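Moving the firewall logs off the old syslog box

Posted Oct 3, 2021

The old syslog box ran out of disk again, so I finally moved the home firewall logs to Kadach. These are my notes on the setup and the first batch of numbers.

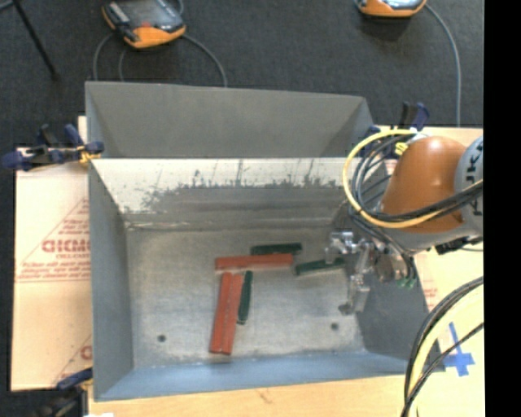

The firewall sends UDP syslog to port 514 on a small VM called beltden. From there a forwarder adds a source tag and passes the lines to Kadach over TLS. I kept UDP on the first hop because the firewall firmware has no other option. The path is one switch long and I have not seen gaps in the sequence numbers.

Parsing took most of the evening. The firewall writes timestamps in local time with no offset, and Kadach assumes UTC unless told otherwise. Set the zone on the input, not on the index. If you set it on the index, the events display correctly but scheduled searches still run against the wrong window. I lost an hour to that.

First full day, inbound, WAN side only:

Dropped packets: 1,076
Dropped after removing duplicates from retries: 1,042
Unique source addresses: 165

Telnet was the top port by a wide margin, followed by SSH and then 8080. RDP was lower than I expected. Most sources tried one port, waited, and never came back. A few walked upward through a range in order, slowly enough that the default scan rule did not fire. I changed the rule to look at distinct ports per source over six hours and it now catches them.

I also tried the Flandum blocklist as a lookup table, mainly to see how much overlap there was. The free version stops at 2,000 rows, so the result does not mean much. It matched fewer than half of my sources. I left it in as a tag and am not blocking on it.

Outbound is next. The TV and the printer both make more DNS requests than I can explain - the printer especially, at night, with nothing in the queue. I have query logging turned on at the resolver, but the format is different and needs its own parser.

Config for the forwarder, minus the certificate paths:

input udp 514
tag fw-home
timezone America/Chicago
output tls kadach 6514
buffer disk 256M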